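# Washstand items: mug and table

Reference gallery for the small-bathroom storage notes, compiled by Wilma Prins at Verilberg. The subject is upright storage of tubes in an ordinary drinking mug, set on a light wooden table. Mug depth and tube length are the two dimensions that matter. A full tube 149 mm long stands well in most mugs; a nearly empty one tends to fold at the middle and slide down.

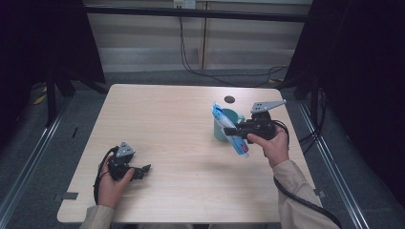
Toothpaste tube, blue and white label, at the rim of the teal mug. Handle to the right.

Tubes go in cap up. For a shared mug, keep the total to two tubes and leave room for brushes. Rinse the mug every 7 days and dry the base before putting it back, as standing water marks pale wood.
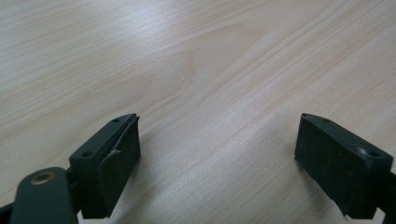

The finish recommended for tabletops of this type is a clear matte oil, two thin coats, left for 8 hours between coats. Henk Bosman tested it on a spare board with around 500 wet-cup cycles and recorded faint rings only along the end grain. Sand lightly with the grain before recoating. Tray and shelf dimensions are listed on the Trilleck page.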